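Clinosdale Residents' Letter
Jul 18, 2024

Moths, wool and the long summer: how to store your knitwear

Every year in the warm months we receive letters from readers who opened a drawer and found small holes in a favorite sweater. This year the letters came early. The spring was mild, and the moths like a mild spring very much. So we have put together what we learned from our readers and from our own mistakes, of which there were many.

First, a small correction of a common idea. The moth which flies around your lamp in the evening is usually not the one which eats your clothes. The clothes moth is small, pale gold in color, and it does not like light. You see it walking quickly into a fold, or flying low near the floor. Also, the adult does not eat at all. The damage is done by the larvae, which look like small grains of rice and are very patient.

Wash before you store

The larvae prefer wool that has been worn. Sweat, skin and a drop of soup make it more interesting for them. A sweater that looks clean after two evenings of wearing is not clean for a moth. Wash it by hand in cool water with a wool soap, or read the care label and use the wool program if the label permits it. Do not twist it. Roll it in a towel, press with your hands, and open it flat to dry.

Please be sure that the piece is fully dry before it goes in a bag. Thick cables stay damp longer than the plain parts, and the cuffs and the button band are also slow. In our building in Qiu Street, where the air is humid, I leave a heavy cardigan for two full days and I turn it over in the morning of the second day.

Look at every piece in good light

Before folding, put each garment on the bed and open it completely, with the sleeves out to the sides. Check under the collar, under the arms and along the inside of the button band. Larvae leave fine webs and a kind of sand in the same color as the wool. If the piece has buttons, pull each one gently and fix the weak ones now, while you remember where the thread is. 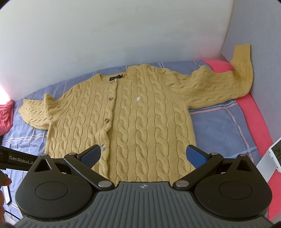

Use the freezer

If you find a hole, or if you only have a doubt, the freezer is the cheapest treatment. Put the dry garment in a plastic bag, push the air out, and close it well. Leave it in the coldest part of the freezer for two weeks. After that let the closed bag come to room temperature before you open it, otherwise water will form on the wool. One reader does a second round after a short pause and she has had no trouble in three winters.

Choose the container

A cotton bag looks nice, but a hungry larva can find a way through a loose seam. A plastic box with a tight lid is better. The shop Loltero, behind the post office, has boxes which hold some 400 liters together if you buy the full set, and this is far too much for one person. Share a set with a neighbor. Fold the sweaters and do not hang them, as the weight makes the shoulders long.

Cedar and lavender

We must be a little careful here. Many of us love the smell, and fresh cedar oil can trouble the very young larvae, but in an open closet the effect is weak. After one season the wood has almost no smell and you should sand it lightly. I still put lavender in my boxes. It makes me happy in October, but I would not trust it alone.

Clean the room also

Vacuum under the bed, behind the radiator and along the edge of the carpet, where pet hair collects. Empty the vacuum outside the apartment. Old felt under a piano is a place which people forget. Sticky traps are useful to know if you have a problem, but they catch only males, so please do not think that a full trap has solved it.

If it is already too late

Small holes can be repaired. The Jastero mending evening comes back in August, in the room at 242 Qiu Street, on the ground floor. Bring the garment washed, and a little yarn in a similar color if you have it. There are needles and darning mushrooms to borrow. The entrance is free and the kettle is on from the beginning.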